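Clarnport Community Meals - progress report to the Harahap Fund
18th May 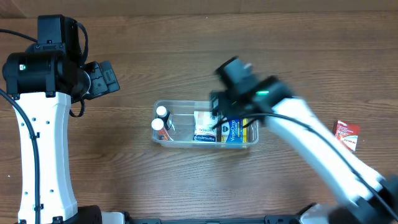 Light-brown wooden tabletop, grain running across.

Sorry this is brief, kitchen is flat out and I'm covering two roles until Zulkifli gets back from leave.

Where we're at

1177 meals out the door since March. Most went to the Clarnport side, the rest to Furkunness on the Thursday-style run we set up last year (now fortnightly, see below). Demand from older people living alone is up. Families steady.

Cost per meal has crept up, mainly meat and cooking oil. We've gone heavier on lentils and eggs, and no complaints so far except about the curried egg, which has been retired.

Furkunness run

Went fortnightly after the van failed its roadworthy. Brakes and a rear tyre. Fixed now but we lost 2 runs while we waited on parts. People on that list got frozen meals ahead of time where we could reach them by phone. Some we couldn't - still chasing updated numbers. Plan is back to weekly once we have a second driver with a current licence check.

Cool room

Your grant paid for the new compressor and door seals. Installed, invoice attached. Holding temperature overnight and the log sheets are now filled in at open and close. Old unit went to the scrap yard, they wouldn't give us anything for it.

Training

Sulastri Lumbantobing ran the food safety refresher over two evenings. Everyone on the roster has done it apart from the newest starters, who are booked for the next one. She also rewrote the allergen labels in bigger print, which the clients had been asking for for ages. Zulkifli Kwok is doing the Indonesian and Chinese versions when he's back.

Money

On track overall. Underspent on packaging becuase Edavari let us have 135 cartons of containers at cost. Overspent on fuel and van repairs. Would like to move the packaging underspend across to vehicle costs if you're happy with that - please confirm by email so I have it for the auditor.

Not done yet

Client survey. Drafted but not printed, aiming for 100 responses when it does go out.
Back step handrail. Quote recieved, landlord hasn't answered.
Winter menu, half finished.

Full spreadsheet to follow once I've matched up the last of the fuel receipts. Ring the kitchen rather than my mobile if it's urgent, mornings are best.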